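Lab notebook, manipulation software
January 20, 2019
Self-filter and camera chain, Letside kitchen, run 1432

Carried over from the last entry: the Lasen planner refuses start states that look fine in the viewer. Error is always the same, "start state in collision", with the contact pair given as a gripper link and the octree. No contact pair between two robot links in any of the logs. So the self-collision matrix is fine and the map is wrong. Something is putting occupied voxels on top of the hands.

Two candidates going in.

1. Self-filter padding too small. Points on the fingers survive the filter, go into the map, and the planner finds the robot inside an obstacle.
2. Filter is fine but is using the wrong pose for the links at the time the depth image was rendered. Same symptom, different cause, and more padding would only hide it.

Ciarán's money was on 1. Mine was on 2, mostly from the shape of the leftover voxels. They come out as a thin crescent on one side of the finger, and the side changes with the direction of arm motion. A padding error should leave a shell all the way round.

Setup. Letside kitchen, stock lighting, both arms, hands open and empty. Joint trajectories replayed from file with the controller out of the loop, so that every run sees the same commands. Depth and color from the hand camera and the body camera. Planner not running for the first part, only the filter and the mapper.

Started with the hand camera. The fingers are always in view there, so the mask can be checked by eye in every pose, and a plain background makes leftover points easy to see. Drove the arm until the hand was looking up at the window.

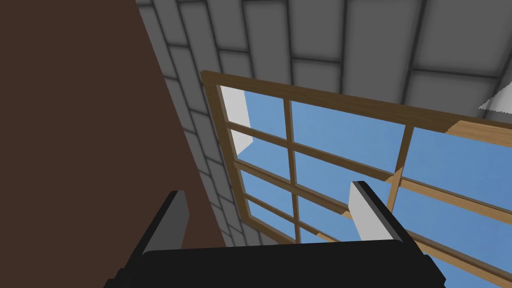 Fig. 1. Hand camera, run 1432. Fingers apart, window behind the right finger, brown surface behind the left.

Worth having both backgrounds in one pose. The sky returns no depth in our renderer (max range, dropped by the mapper), the brown surface is close. Any point that survives over the sky is either the muntins or our own finger. Behind the left finger it is less clean: a missed finger pixel and a brown surface pixel are near enough in depth that the mapper merges them at the current voxel size. First pass I had called the left finger clean on the basis of the map. It was not clean, it was merged. Redid the check in image space before the mapper and the crescent is on both fingers.

Note to self: do all future filter checks on the mask and never on the octree.

With the arm stationary the mask is correct on both fingers and on the palm housing. No leftover pixels at the default padding. That rules out candidate 1 for the hand camera, and I put the padding back where it was.

With the arm moving, the crescent is there. It grows with joint speed. Halved the replay speed and it shrank. That is a time offset.

Next the body camera, which is harder. The view is rolled well over, the robot's own shell takes up a large part of the image, and both hands stand up in front of the room with the green appliance close behind one of them. The mapper gets the brick wall, the window frame, the counter along the dark wall and the floor, all at an angle. Mpho asked whether the roll itself was a bug. Checked the transform by hand: took the line where the floor meets the wall, back-projected it, and it comes out level in the base frame. The mount in the model is what Nilsuwan gave us and the extrinsics agree with it. The image is rolled, the map is not. Leave it alone.

The near-field part matters more. The shell and the black body sections at the bottom corners are well inside the minimum range we set for the mapper, so they never reach the octree whether or not the filter catches them. I had been assuming the filter handled the torso. It does not handle all of it. The mesh used for the filter is the simplified collision hull, and along the top edge of the shell the hull sits inside the visual mesh. Nothing shows up today only on account of the minimum range. If anyone lowers that value, the planner will get a floating rim of voxels between the shoulders and we will spend another day on it.

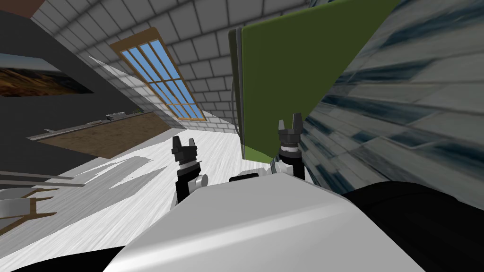

The fix for the rim is to build the filter from the visual mesh for the torso only and keep the hulls for the arms. Cost is small, the torso does not move relative to the camera, so the mask can be computed once at startup and cached. Wrote it that way. The cached mask is invalidated if the camera transform changes, with a hard error and no silent recompute. I would rather see it stop.

Back to the time offset. Renderer stamps the depth image when the buffer is read out. Joint states are stamped at the end of the physics step. The scene is rendered from the state at the start of the step. So the image carries a stamp that is late with respect to the geometry in it, and the filter then interpolates the joints to that late stamp and masks out where the hand is going to be. With the arm still, no effect. With the arm moving, a crescent on the trailing side. Matches everything above.

It also explains why the viewer looked fine. The viewer draws from the latest joint state and ignores image stamps altogether.

Patched the bridge so that the stamp is taken from the physics state handed to the renderer and travels with the buffer. The change is in the bridge only, no change in the filter. Kept the old behavior behind a flag for comparison, to be removed by May.

Replay, full set, planner back on:

states submitted: 1530
rejected as in collision, old stamps: 227
of those, accepted with new stamps: 190
newly rejected with new stamps: none

The remaining 37 are not the same fault. Went through them on Grurkudow with the contact pairs printed. All have the right hand next to the green appliance, and all are real occupied voxels on the appliance side. The hand is clear of the surface, but by less than the voxel edge plus the link padding. The planner is right to reject given what it is told. Options are a finer map near the hands, or less link padding, or accept them. Not decided. Ciarán wants the finer map. I would first like to know how much update rate it costs with both cameras running.

One dead end for the record: tried giving the filter a short history and masking the union of the last few link poses. It removes the crescent. It also removes a strip of real surface behind the hand on every fast move, and near the appliance that strip is the very thing we need to see. Reverted. If someone proposes this again, the branch is still there and has the plots.

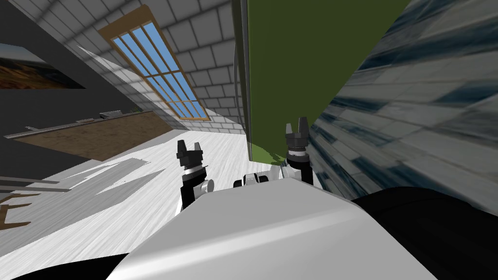
Does the stamp fix carry over to the real arms, or is it only a simulator problem?

The patch itself is simulator only, as it lives in the bridge. The same kind of error can exist on hardware, where the camera driver stamps on arrival and the exposure was earlier, but the size of the offset has to be measured there and will not match ours. The test is the same: sweep the arm at two speeds, look at the mask in image space, and see whether the leftover edge changes with speed.

Written down here as Mpho asked it twice and it belongs next to the numbers.

Also changed today
- Filter now publishes the age difference between image stamp and joint state used. Warn threshold is one physics step.
- Lasen log prints the octree cell center along with the link name on a start state rejection. Should have had this from the beginning.
- Hand camera min range and body camera min range are separate parameters. They shared one value before, by accident of the config.

Open
- Update rate with finer voxels near the hands. Me.
- Torso hull versus visual mesh: report the mismatch to Nilsuwan with the cross section. Mpho.
- Replay with the hands closed. Finger links are the only ones with the new joint limits and I have not looked at those masks at all.
- Window muntins come and go in the map at long range from the body camera. Thin geometry, expected, but the planner sees the flicker as a changed map and drops its cached roadmap each time. Ciarán to check whether the change region can be restricted to the reachable volume.

Config and mask images committed under run 1432.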